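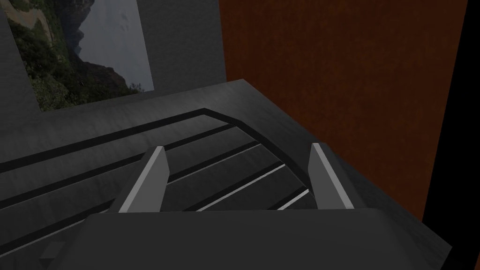

Wrist camera view in the simulator, gripper open over the slatted surface.

Minutes of the teleoperation meeting, June
Room Mizuno, start 10:00
Chair: Hiyori Ikeda
Present: simulation team, data team, two operators from Tendden

1. Minutes of last meeting
Accepted with one correction. The controller from Kelta was delivered in May, it was not only ordered.

2. Status of demonstrations
The data team reported 2,932 demonstrations saved in the simulator until now. From the last batch, 36 were removed because the operator let go of the trigger too early and the fingers opened during the lift. Hiyori Ikeda asked that removed demonstrations are kept in a separate folder and not deleted. Agreed.

3. Wrist view
The operators said that depth is difficult to judge when the gripper is above the dark gray object. The fingers and the object are both gray, and the thin light lines along the grooves are the best help for the eye. One operator uses only these lines to align the fingers before going down. The simulation team can make the light stronger, but then the earlier demonstrations will look different from the new ones. It was discussed for a long time - no decision. The simulation team will prepare a small test with both light settings.

4. Delay of the hand controller
With Hindix software the delay is now acceptable for slow movements. For rotation of the wrist it is still too long, and the operators turn too far and must come back. These corrections are also recorded. The data team would like to keep them, the operators would prefer to repeat the attempt. For the moment both versions are saved and marked.

5. Training of new operators
Tendden will send 3 new operators. Each will practice for 2 hours before their demonstrations are counted.

6. Actions
Simulation team: light test, before next meeting
Data team: separate folder for removed demonstrations
Hiyori Ikeda: write to Hindix about the rotation delay
Tendden: names of the new operators

7. Other business
The chair in the operator room is too low for the controller stand. Tendden will bring another one.

End of meeting 11:20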